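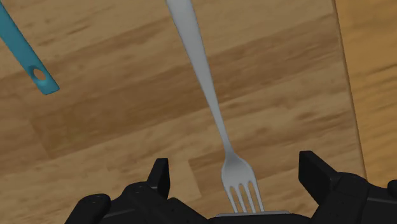 Eating alone on a Thursday-night budget, any night

I moved to Jokmont in April for work and for the first month I ate toast. The flat has a small kitchen with two rings and no oven, and I got home at eight most evenings, so toast seemed fair enough. Then I added up what I was spending on lunches to make up for it and decided to start cooking again.

My rule is one pot, one plate and one fork. If a recipe needs more than that I don't make it during the week. Instead I have a short list of meals that I go round in order, and when I get to the end I start again.

Lentils with onion and tinned tomatoes comes first. I use 300 grams of lentils, which does me for three dinners. Tímea Medve at work told me to put the vinegar in at the end and she was right, it tastes of much more that way.

Next is potatoes with paprika. I buy the paprika from Fülöp, the grocer by the tram stop, who sells it by weight out of a big tin. It needs a lid and a low heat, and you should leave it alone for longer than you want to.

Eggs on rice is for the nights when I'm late. I cook the rice the day before if I remember.

I also started sitting at the table. For years I ate standing up or in front of the laptop, and I'd finish without noticing what I'd had. Now the phone stays in the hall until I've washed up. Dinner takes a bit longer and I don't go looking for biscuits at ten.

Next month I want to add a soup to the list. My old neighbour Eusebio Grajales used to make one with chickpeas and spinach, and I've written to ask him for it.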